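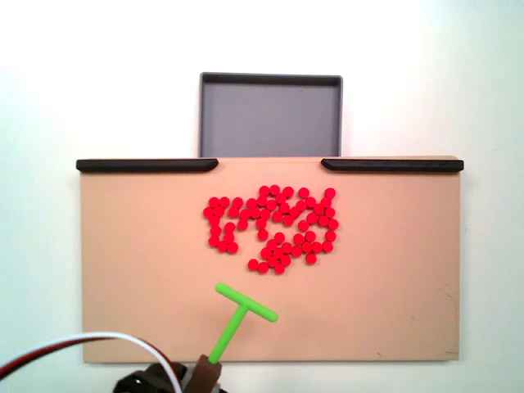

I've been trying to learn Latvian for 9 months and I have some things to say about it.

First, the app. I did a 410-day streak in Spanish once and came out able to order soup, so this time I went for a real human teacher. Her name is Inese Adomaitis and she does not let me get away with anything!

Week one she had me say "alus" (beer) until the stress landed on the first syllable. Stress is nearly always on the first syllable, she says, so stop singing it. I was singing it.

Long vowels are what get me. There's a little line over the letter and you hold the sound longer, and if you don't, it can be a whole different word. My ear just slides right past it.

Flashcards: I made 3000 of them. Too many, please don't do this. I know maybe a third and I resent the rest. My friend Heather Morrison does 2 new words a day, writes a silly sentence for each, and she's way ahead of me.

Cases are okay so far — I had some German in school and that took the fear out of it. Locative is my favorite. You change the ending and boom, you're in the kitchen.

Big goal is June, when my cousin's getting married outside Cēsis and I have to give a toast. It's four sentences long right now. Inese has corrected five of them, don't ask me how.

If you've got a Latvian podcast where people talk SLOWLY, drop it below. Kids' shows are fine too, I have no pride left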